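Tie rental and swap by mail: the FAQ

Updated in March. Most of the questions we get are in here somewhere. If yours isn't, use the form, we read it in the evenings.

What is Plestance?

A tie library. You pay monthly, we mail you ties, you wear them, you mail them back. That's the whole thing. Silk mostly, a bit of wool in winter.

How many ties can I have out at once?

Two on the basic plan, 12 on the Prandeo plan. Prandeo is the one for people in offices that still care, or wedding parties.

How many do you have?

A bit over 3000 in the catalog. Not all in stock on any given day, obviously. Grayed out means out with someone else, hit "hold" and you get an email when it's back.

What does it cost?

Basic is $12 a month. Prandeo is $35. Shipping both ways included inside the lower 48. Alaska and Hawaii, yes, but you pay the difference, shown at checkout before we charge you anything.

Can I pause?

Yes. Account page, bottom, "pause". Ties have to be back first. If they aren't back the button doesn't show up, this is the number one reason people write to us saying the button is missing.

I love this tie and want to keep it.

Good. Press "keep" and you get the member price. Older ties are cheaper, sometimes a lot. No returns on kept ties, so wear it once first.

Do you do bow ties?

A few. Self-tie only. No clip-ons, please stop asking.

Do I have to clean them before I send them back?

No! Please don't. No washing machine, no iron, no club soda. We send everything out to be cleaned. Rubbing a wet spot on silk makes it worse nearly every time and then the tie is done.

I spilled something.

It happens. Blot it with a dry napkin, don't rub, put a note in the mailer saying what it was (wine, salad dressing, ink, whatever). One spill per year is covered. After that we charge half the catalog price if it won't come out, nothing if it does.

Can you pick for me?

That's the Lashari box. You tell us your suit colors and what you hate, we choose. Goes out on the first of the month. Takes a few boxes to get it right so do fill in the feedback card, even just "too shiny".

What width are they?

Listed on each tie. We measure at the widest point of the blade. Vintage ones can be very wide or very skinny, look at the number not just the photo.

Extra long?

Yes, filter by "XL". If you're tall or have a thick neck you want these. A four-in-hand also uses less length than a Windsor, so try that before you give up on a regular.

Which knot do you reccomend?

Four-in-hand for nearly everything. Half Windsor if the tie is thin and the collar is spread. Heavy silk in a full Windsor looks like a fist.

The tie arrived creased.

Hang it in the bathroom while you shower, leave it overnight. Still creased, hang it another night. Still don't iron it.

What about the mailer?

Same one goes both ways. Flip the label. Lost it? Any padded envelope, put your member number inside.

How should I keep them at home?

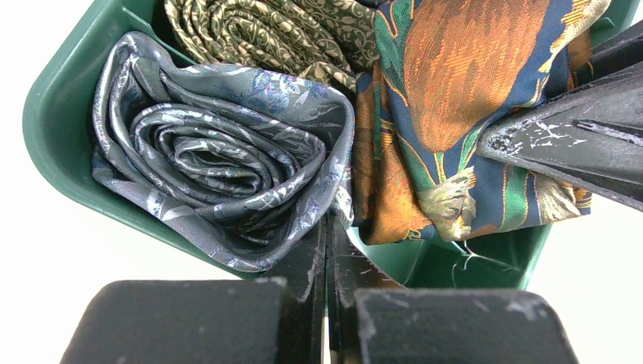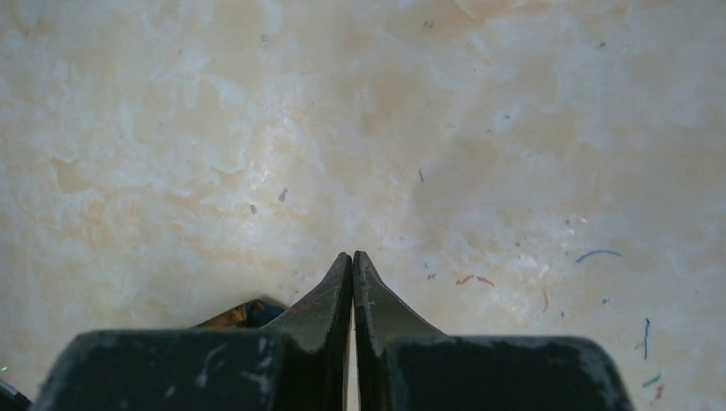
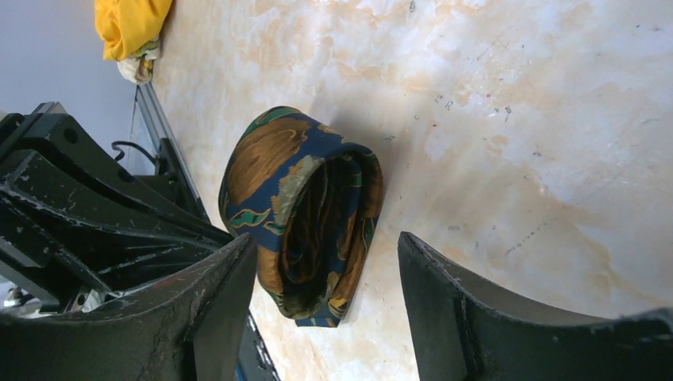
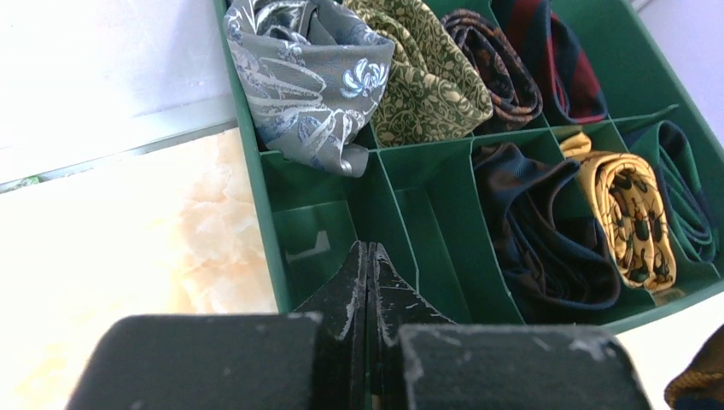 Short answer, hang or roll. Knitted ties never hang, they stretch, so roll or fold those. For silk either one works fine. To roll: fold in half lengthwise end to end, start from the fold, keep it easy, don't crank it tight. The navy one with the brown and gold shapes, sitting by itself on the marbled top, is the sort of loose coil you want, you can still see into the middle. Then stand each one up in its own slot, like in the green divided box. Shoebox with cardboard strips does the same job. Keep it out of the sun, dyes fade along the folds first. And always undo the knot at night, all the way, backwards the way you tied it. Pulling the narrow end through wrecks the lining.

Do you sell organizers?

No. We used to carry the Retisia drawer trays, sold out, no plans to get more.

Can I send you my old ties?

Yes, for credit. Silk or wool, no stains, no company logos. Take a photo of front and back label, upload it, wait for the OK before you mail it. Anything sent without an OK we can't send back, there's just no room to hold them all.

Something went missing in the mail.

Tell us within two weeks. If tracking shows it scanned at the post office it's on us, not you. Keep the drop-off reciept until you see "returned" in your account.

How do I cancel?

Account page, "cancel", send back what you've got. No fee. Your holds drop off right away but your size and color notes stay saved in case you come back.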